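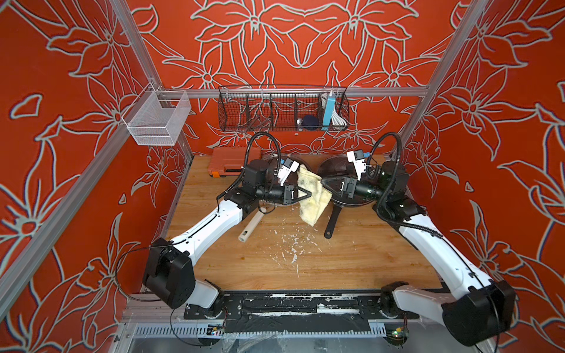

Does changing the backdrop count as a new condition?

Posted by saltis_bench

We have 102 demos of a two-arm towel task, all collected against the same floral walls. The policy does well there: 19 good runs in our last batch, 3 bad. Then we put up plain gray panels and got 6 good runs before we gave up and went for lunch. Same towel, same pan, same arms. My labmate wants to report both sets as one number, on the grounds that "it's the same task." Is it? And do I have to collect everything again?

Dmytriv

It's the same task and a different test condition. Report two numbers, with the run count next to each, and say when you stopped the gray batch and why. "Lunch" is a bad stopping rule, so fix the count in advance and run it again.

As for the drop, your policy has probably learned that towels live in front of big orange flowers. I'd keep the old demos, collect a smaller set on two or three other backdrops, and mix them in. Hold one backdrop out of training entirely and test on that. Also check that the panels didn't change your lighting. We blamed a wall for most of April and it was the lamp bouncing off it.

motdale_mike

just crop the camera so it only sees the table

Zisum

Cropping helps until the arms lift the towel and it leaves the crop. Ask me how I know. Random color shifts on the background during training got us part of the way for free, but real backdrops did more. Agree with Dmytriv on two numbers. Your labmate can have an average in the appendix.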